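Resetting a Bed with a Towelling-Style Blanket

Posted by Kirstin Geddes, 11/23/24
Filed under: Bedrooms, Linen

A thick, nubby blanket is good on a bed and annoying to look after. It grips anything you put on it, it holds creases along the hem, and it picks up lint from whatever was left lying on top. I have had a white one on the spare bed since January and have settled into a way of clearing and straightening the bed that takes eight minutes if I don't get distracted.

The method works for any heavy cotton blanket. If you use a doona with a cover, skip the section on the hem, as a doona is meant to sit differently.

What you need

A low, open container for things coming off the bed
A lint roller or a damp rubber glove
A clothes brush (optional)
A clear bit of floor at one corner of the bed

The container matters more than it sounds. A tall laundry hamper is too easy to drop things into and forget. With something low you can see what is in it, and it slides out of the way with your foot. Mine is a Skorkley, bought second-hand without the lid.

Step 1. Put the container down first

Set it on the floor against the corner of the bed, on the side you will be working from. Push it right up to the base so you don't kick it while you walk along the edge. Check that it is empty. If last week's socks are still in there, deal with those before you go any further or they will end up mixed in with clean things.

Have a look for cables as well. Phone chargers and lamp leads tend to finish up on the floor beside a bed, and a blanket that hangs over the side will hide them. Move what can be moved.

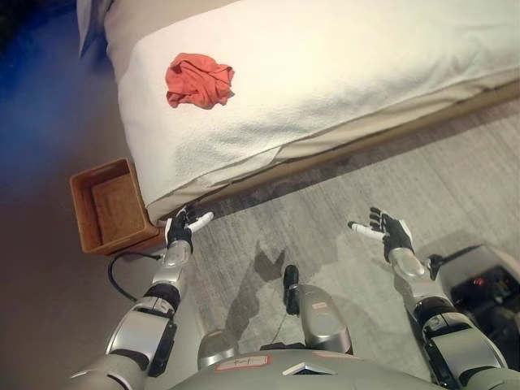
Before: a red-orange cloth on the blanket, the empty container on the floor at the corner, the hem still in creases.

Step 2. Take everything off the top

Work from the pillow end down. Clothes, cloths, books, chargers, whatever is there. Lift each item straight up. Dragging fabric across a looped surface pulls the loops, and once a loop is out it catches on everything.

Sort as you go, but only into two lots. Things to be washed go in the container. Things that belong somewhere else go on a chair or the top of the drawers. I used to do a third pile for mending and it never got any smaller, so mending now goes in with the washing and gets pulled out at the line.

Coloured cloths need a little care on a white blanket. Before you lift one, feel whether it is damp. A dry cloth can just be picked up. If it is damp, lift it and look at the blanket underneath straight away, and if there is any colour there, dab with cold water and a white towel. Don't rub. Sunita Strickland, who taught me most of what I know about linen, dabs with the back of a spoon wrapped in the towel, and that works well on a thick pile.

If the cloth is staying in use, fold it instead of putting it in the wash:

Shake it out once, away from the bed.
Lay it flat and smooth it with the side of your hand.
Fold in half, then in half again the same way.
Fold across the middle and press down.

A bunched cloth that has been sitting for a few days won't fold crisply. It can go over a towel rail overnight.
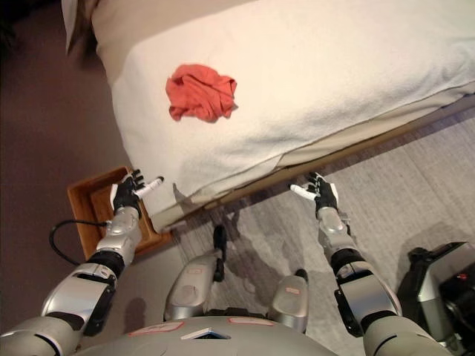 The next thing is to check the surface of the blanket while it is still lying as it was. Run your palm across it in one direction and then back. Grit and crumbs show up under the hand long before you can see them. Crumbs come off with the clothes brush. Hair and lint need the roller, or a damp rubber glove stroked one way only. Start at the centre and move out to the edges so that you are not pushing fluff into a part you have already done.

Step 3. Square up the blanket

Stand at the foot of the bed and take hold of both corners. Lift them and give the blanket one firm flap so that air gets underneath, then let it drop. It will land crooked. Go to the side that hangs lower and ease it back by the hem a little at a time, walking along the bed as you go. Pulling from one spot makes a diagonal crease that takes a while to get out.

My blanket is 200 cm across and hangs over both sides. Even overhang is worth aiming for on a narrow bed. On a wide one, or a bed pushed against a wall, let the side facing the room take more of the drop — the other side won't be seen.

Step 4. Settle the hem

Hems on this sort of blanket are doubled over and heavier than the rest, so they twist. Pinch the hem between thumb and fingers at one end and run along its length, turning it flat as you go. Where there is a stubborn crease, mist it lightly with water and pull it downwards for a few seconds.

Try to stop the hem short of the floor. If the bed has a skirt or a timber rail, leave a strip of it showing. The blanket stays cleaner and you can get the vacuum head along the bottom without sucking up the edge.

Step 5. Clear the floor and empty the container

Carry the container to the laundry and empty it then and there. Bring it back empty. Vacuum the carpet beside the bed last, once all the lint has come down.

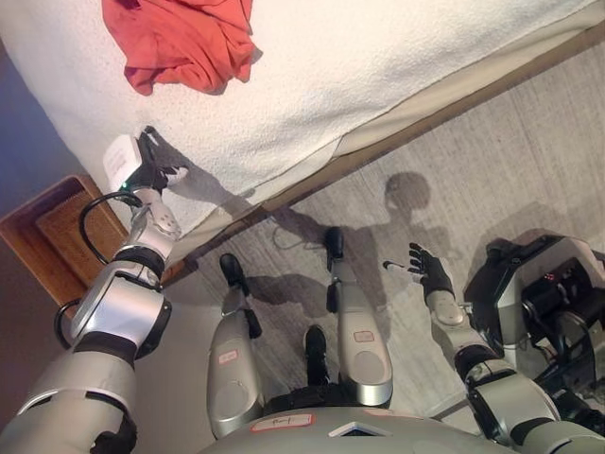 Washing the blanket

I wash mine every seven weeks and spot clean in between. Use a cold wash, less detergent than you think, and no fabric softener, which flattens the loops. Wash it on its own. Dry it on the line folded over two wires, and shake it hard halfway through. If you have to use the dryer, keep it on low and take the blanket out a bit early.

Pulled loops should be snipped level with the rest. Don't tug them.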